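Low heat, long hours: an interview with Waltraud Reisinger

Enameled cast iron has a reputation for being indestructible. Waltraud Reisinger, who has repaired and tested cookware in Ullcombe for 30 years, does not share that view. We spoke on Wed 6 September about why enamel fails, what can be done about it, and which common advice she would like to see dropped.

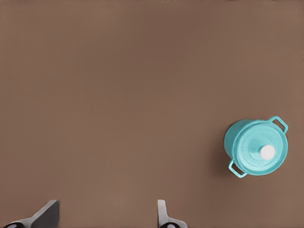
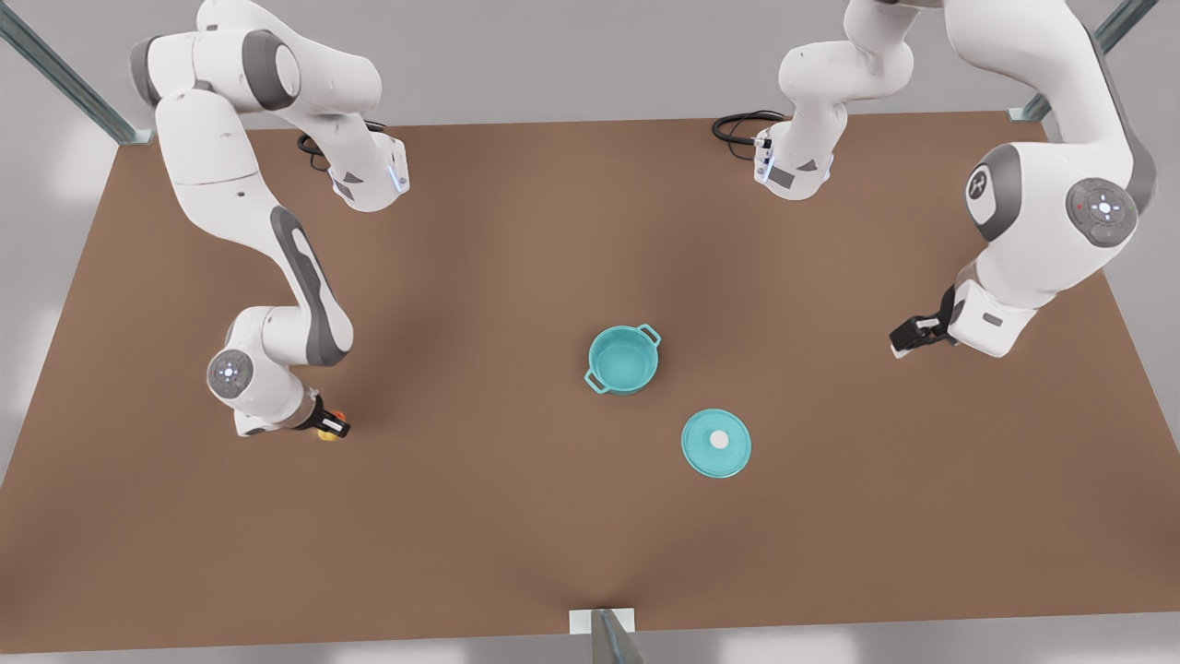

A teal cooking pot appears in both views.

What enamel is

Reisinger begins with the material. "Enamel is glass," she says. "It is ground, applied to the iron as a slurry or a powder, and fired until it fuses. Everything that goes wrong later goes wrong in the way glass goes wrong."

The two layers expand at different rates when heated. Manufacturers adjust the composition of the glass so that it ends up under slight compression once the pot has cooled, and glass tolerates compression well. It has much less tolerance for tension, and tension is what a sudden change in temperature produces.

She sorts damage into chips, crazing and staining. Chips come mainly from impact, most often at the rim, where the coating is thin and the lid lands. Crazing is a network of fine cracks and usually points to thermal shock. Staining is cosmetic. "People bring me stained pots and want them refinished. I send them home with baking soda."

The test log

Reisinger keeps a log of every piece that crosses her bench. It now has 161 entries. Of those, 91 involve damage to the inside base, and she attributes most of them to heating the pot empty on a high setting.

"A thin pan forgives you because it cools quickly. Cast iron stores the heat. You turn the burner down and the base is still climbing." She recommends starting on low or medium-low with a little fat or liquid already in the pot, then waiting. On induction she would go lower still, as the base can heat well ahead of the walls.

Her colleague Kenneth Villanueva handles the oven work. He runs sample pieces to 500 degrees Fahrenheit and lets them cool in the closed oven before inspecting them under a raking light. "The iron and the glass are fine at that temperature," Villanueva says. "Check the knob first. Some of them are plastic, and the limit is lower." He adds that the rate of change matters more to him than the peak reading.

Cleaning

On cleaning, Reisinger's instructions are short. Let the pot cool on the stove. Use warm water, dish soap and a nylon brush. For burned residue, simmer water with a spoonful of baking soda for ten minutes, let it cool and scrape with wood.

She does not use steel wool, and she is cautious about the dishwasher. "One cycle does nothing you can see. After a few years the gloss is gone, and then food sticks, and then the scrubbing starts." Exposed iron at the rim should be dried by hand and wiped with a little oil - it will rust otherwise, and rust can creep under the edge of the glaze.

Repair, and when to stop

Can a chip be repaired at home? For the outside, she considers a high-temperature touch-up paint acceptable, with the understanding that it is paint. For the inside, she says no. Epoxy kits sold for sinks and bathtubs are not meant for food contact at cooking temperatures.

True re-enameling means stripping the pot to bare iron and firing it again. Reisinger has done it on a small number of pieces since February and charges more than most pots cost new. The results are uneven. Old castings can hold gas that bubbles up through the fresh coat during firing.

Her rule for retirement is simple: if the cooking surface is chipped and flakes come away under a fingernail, stop cooking in it. A single old chip with firm edges she would watch for a month or two before deciding.

Storage

The last item is storage, which she regards as the cheapest place to prevent damage. Pots should not be nested without a cloth between them, and a lid left on a pot in a cupboard should have something soft under the rim. Folded paper towel will do. Felt spacers are sold for the purpose, and Reisinger has a drawer of them, but she mostly uses cut-up dish towels.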